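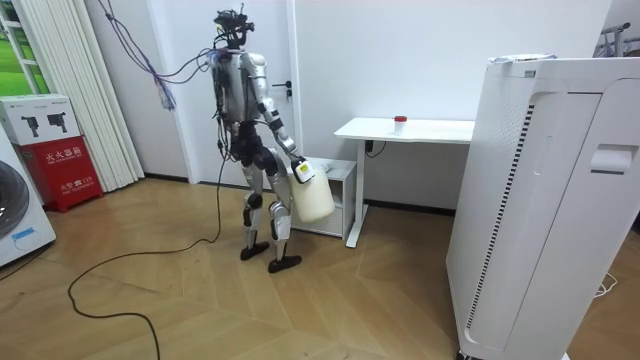 Page last updated: December, 16:40

The Baltside housing association has completed the first stage of its program to restore wood floors in its older apartments. The head of property care at the association's Brellthorpe office discussed the work and the lessons drawn from it.

The program covers 172 homes, many of which had carpet laid over the original parquet. "Residents assumed the wood was beyond saving," the head of property care said. "In most cases it needed cleaning, a light sanding and a new coat of oil."

Estimates were prepared by the contractor, Murthy, after a survey of each apartment. Replacement had been priced at nearly 600 dollars more per room than repair. 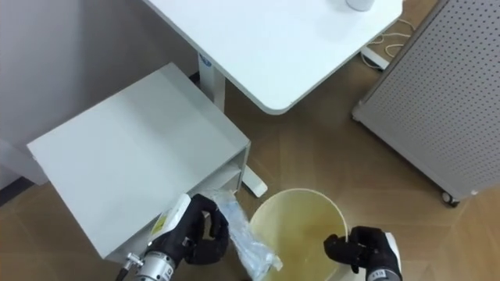 Water remains the main cause of damage, according to the office. "A wet mop does more harm over ten years than shoes do," the head of property care said. "We ask residents to wring the cloth out well and to dry the floor afterward." Printed advice has been sent to every household - it is also available at the front desk.

Asked about noise, the head of property care acknowledged that some neighbors had complained when carpets were removed. Felt pads are now supplied for chairs and tables, and 16 apartments have received new underlay beneath their rugs.

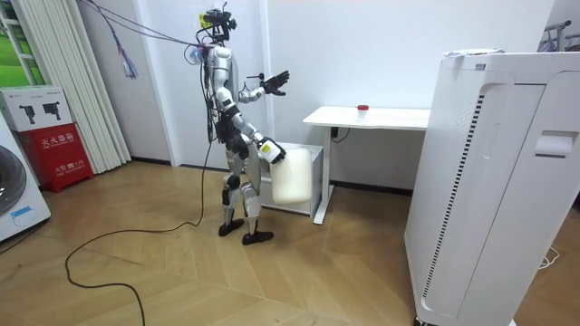 A parquet floor in light wood.

The second stage will begin once the Fondix building has been surveyed. Residents with questions may call the Brellthorpe office at extension 2403.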